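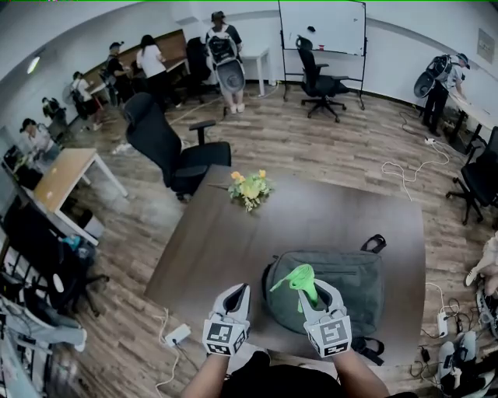
*3 min read*

# The Second Life of a Zipper

The repair counter at Lalta opens at nine, and by ten past there is usually a line. Most of the people in it are carrying bags. There are school bags and camera bags, a duffel with one handle, a hiking pack that has been through two owners. Canan Yazıcı takes each one, puts it on the counter and runs the zipper back and forth before she looks at anything else.

"People tell me the zipper is broken," she says. "Mostly it's the slider. The teeth are fine."

A slider is the small metal piece that pulls the two rows of teeth together. With use its sides spread apart, and once they have spread far enough the teeth no longer lock. The bag closes and then opens again behind the pull. Yazıcı can often fix this with a pair of pliers and a light squeeze on each side. If the metal has worn too thin she cuts it off and slips on a new one from a drawer of old stock. The charge for a slider is $6. A full zipper replacement costs a good deal more and takes up to 13 days.

Lalta started as a luggage store. Repairs were something it did in the back for customers who complained. Last year the shop handled almost 3000 of them, and in September it moved the sewing machines to the front window.

Bags wear out in a fairly fixed order. Zippers go first, then the stitching where the shoulder straps meet the back panel, then the bottom corners. The main fabric usually outlasts all of it. Wendelin Widmer, who cut patterns for a pack maker called Dimitriou until he retired, thinks this is a matter of cost.

"You spend your money on cloth, because the customer touches the cloth in the store," he says. "The thread inside the strap seam, he never sees. I argued about that thread for years."

Widmer now teaches a Saturday class in the room above the shop. Students bring a bag from home and take out one seam, then sew it back. He has them use a heavier polyester thread than the factory did, and a box stitch with an X through it wherever a strap carries weight. Some of the results are ugly. He doesn't mind if they hold.

Hye-jin Cheon took the class last winter with the backpack she had carried through nursing school. The left strap had torn away twice, and each time she had tied it on with cord. Her repair is in bright orange thread, which was what Widmer had on the spool.

"I meant to redo it in black," she says. "Then it was a year later."

Not every company makes this easy. Some packs are built with the lining glued down, so that reaching a seam means cutting through it. Others have zippers with a tooth size no parts supplier carries. Yazıcı keeps a list of the models she won't take, taped inside a cupboard door. She wouldn't let me copy it.

Bo-ram Woo, a designer at the small label Guser, has been working on the problem from the other end. Her newest pack has a lining held in by a row of snaps, and the shoulder straps thread through a bar and can be swapped at home. The changes added weight and 2 extra steps on the sewing line. Stores were slow to order it.

"They asked what was new about it," Woo says. "I said you can take it apart. They asked again."

At home, a few things help. Brush grit out of the teeth with an old toothbrush before it grinds down the slider. Rub a little candle wax along a stiff zipper. Don't pull an overfull bag shut by the zipper alone; push the two sides together with one hand first. If a seam starts to show gaps, sew it then, while the holes are still small.

Yazıcı's own bag hangs on a hook behind the counter. It's a brown canvas satchel with a broken buckle, and it has been waiting there since spring. The customers' bags get done first, she says, and goes back to the line.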